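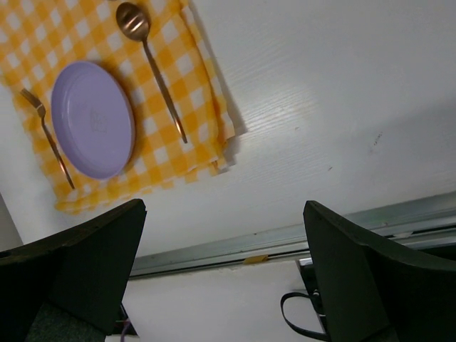 Photo: Skokside workshop

Setting the table is my favorite test at Skokside, the shared shop where I've been building Relaveo for 3 years now. A plate, a fork, a spoon, a checkered napkin – my grandmother would approve (mostly)! Both arms bolt to a table I framed in metal rail, and I've burned through 36 cable ties keeping the purple cables out of trouble. The bill so far is $2,755, and I still want a better wrist.
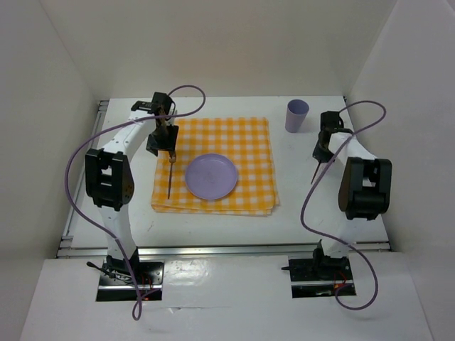 Two arms, one lavender plate and a cup at the back.

October goes to the software, mostly evenings.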